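Bench book, Funstead print workshop
11 December 2018

Board booklet, still

Third go at the "Who We Are" booklet for the annual meeting. It runs to 8 pages including the cover, and is meant to introduce the board of directors to the members, who have mostly met them at the tea urn. Copy came through this morning. The limit for each biography was 80 words, clearly stated in the email and again in the reminder. One came in at 74. One came in at 410 and has a footnote.

Read the lot in one sitting so as to hear them together, then had to go and stand in the yard for a bit. Things noticed:

Everyone is passionate. I searched the file for the word and stopped being amused at the second page. Have asked if I can swap some for plain statements of what the person does, and been told to "use my judgement", a phrase I am keeping in writing.

First person and third person are mixed, and in one case mixed inside a sentence. Going with third throughout. Where people have told us their pronouns they go in brackets after the name, first mention only, same type size as the name. The last version had them smaller and greyed out, which looked as if we were mumbling.

Hobbies: leaving them in. Members have said they like those lines best, and a person who keeps failed sourdough starters is easier to talk to than one who has delivered outcomes across the sector. Pets allowed, limit of two. Somebody will test this.

Job titles: lower case unless they start the line. I expect letters.

Layout

Set it in Lomuter again, against my own advice in the last entry. It still throws away the paragraph spacing if you so much as look at the master page, so I saved under a new name before touching anything. Two biographies to a page, portrait on the outer edge, text ragged right. Justified text at this width leaves rivers you could fish in.

The 410-word one is the trouble. Cut to 150 it would take a page to itself, and then the chair will want a page too. Cut to 80 it fits like everyone else's. Did the cut to 80 and sent it back with a friendly note. Lost: a prize at school, three conferences, and the footnote. Kept: the bit about growing up above a chip shop, easily the best sentence anybody sent.

Proof and press

Ran a proof on the Plamia in black only. Text good and sharp. Portraits muddy, as they always are when people send a photo taken at a wedding with the lights down. Raised the midtones and ran it again: better, though one director now appears to be emerging from fog. Will ask for another picture, gently.

Second colour is to be the teal. Registration was out by 2 mm on the back cover and fine on the front -- nudged it, ran a few more, and it came in. Written on the tape on the side of the machine so that the next person doesn't start from nothing. Please do not peel the tape off. It is the manual.

Finished for the day after that. Drum out and capped, waste sheets in the scrap box for notepads.

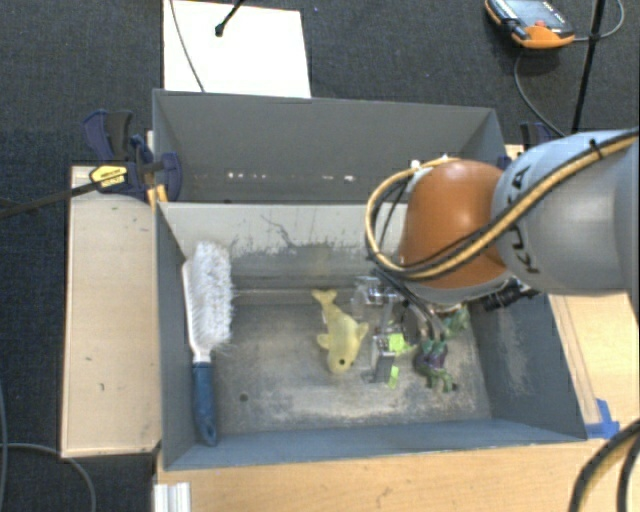 Paper

The print run has gone up. It was 600 at the last meeting and is now 2,000, on the grounds that we might hand them out at the winter fair. Have pointed out that we have never handed out more than a boxful of anything at the winter fair, mulled apple juice included. The number stands.

Queiroz can do the off-white in 120 gsm, delivered Thursday week in their usual sense of Thursday. The heavier cover stock is out until after December. Options are a lighter cover or the recycled board left over from the calendars, which is a bit speckled. I like the speckle. Made up one dummy of each and left them on the plan chest for people to pick up and bend. Please put a tick on the one you prefer and don't write an essay on it.

To do

Chase the missing biography (you know who you are, and if this is how you find out, hello)
New portrait for the foggy one
Check all accents in names against the signed forms, not the email
Get the page order agreed before plates -- alphabetical by surname unless told otherwise
Staples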